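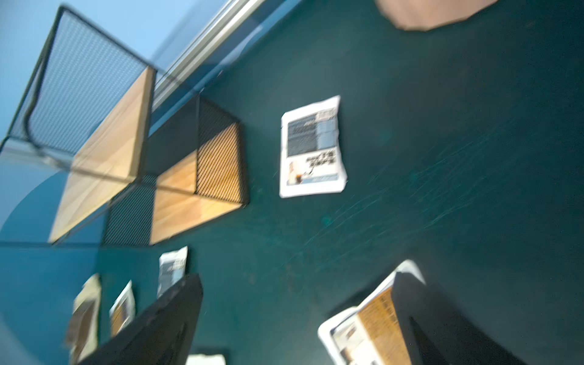 Little packets on a wire shelf – how do you keep them from falling over / getting lost?

Asked in Home Organization, 3 answers

So I redid the corner by my kitchen this October, got one of those black wire mesh shelves with a light wood platform in it. Looks great. Problem is what goes on it. I drink Postum, and I also buy single serve packets of soup and drink mix, mostly Hurnau and Tang, and they are all flat and slippery and they will not stand up. I had them in a row on the top level. Next morning half are lying down and one has slid off the back.

Also have a stack of flyers and old magazines that always ends up in the same spot, plus a fake plant in a pot that I like and am not moving. Don't want to buy a ton of stuff. Budget is maybe 10 dollars. Shelf is not deep, measured it and then lost the paper, sorry.

Bins? Clips? Just give up and use a drawer?

Edit: no, I don't have a free drawer. Edit 2: renting, so nothing screwed into the wall please.

Answer 1 (accepted)

Had this exact shelf situation, or close enough. What worked for me:

Lay them flat. I know it looks nicer with the fronts showing but packets are not books, they have no spine. Flat, label up, one kind per pile.

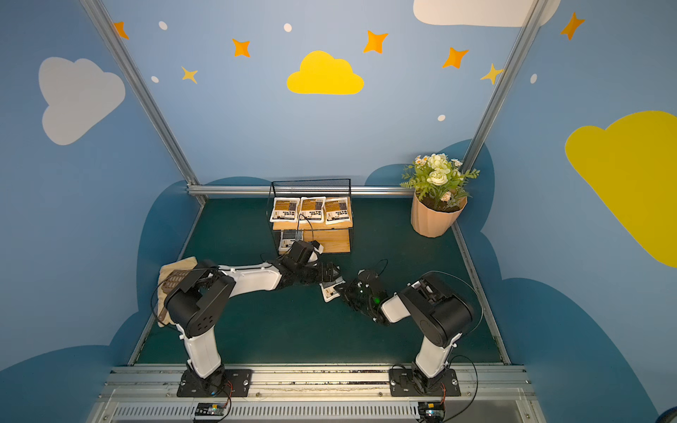
Top level for whatever you open every day, lower level for the backups. Don't put more than one or two down there though, you can't see well through the mesh and you'll forget and buy more. Ask me how many soup packets expired on me last winter.

If you really want them upright you need something behind them and something in front. A cheap napkin holder does it. Or cut down a cereal box, wrap it in paper if the look bothers you. Costs nothing. Dronlow sells a little wire divider that hooks on the mesh and I have two, they're fine, a bit wobbly until the thing is full.

For it sliding off the back – strip of that rubbery shelf liner on the wood. Cut it a hair short so it doesnt curl up at the edge. A roll is way more than you need, use the rest under the plant pot so it stops walking around when you dust.

Flyers: one folder, clipped to the side of the shelf. When the folder's full you go through it. Coupons that are past date go right in the recycling, don't even read them again.

Oh and wipe the shelf before you put the liner down. Mesh holds dust like crazy. Old toothbrush, dish soap, let it dry all the way.

Comment: napkin holder, duh. Had one in the box for the thrift store. Pulled it back out. Thank you!!

Comment: does the liner leave marks on light wood? Mine did on a table once

Comment: not on mine so far but lift it now and then and check

Answer 2

get a shoe box

Answer 3

I'd skip the shelf for food altogether, too much light if its near a window and powder stuff gets clumpy over the stove. If it has to be there, keep it on the side away from the steam. I use a lidded tin for all mine, mixed together. You do have to dig.

And the magazines, do you read them? I had 60 saved and looked at maybe two. Tore out the recipes and let the rest go. Took me an evening, back hurt after but the floor looked huge.

Comment: a tin with everything mixed would drive me nuts but good point on the steam, moving it over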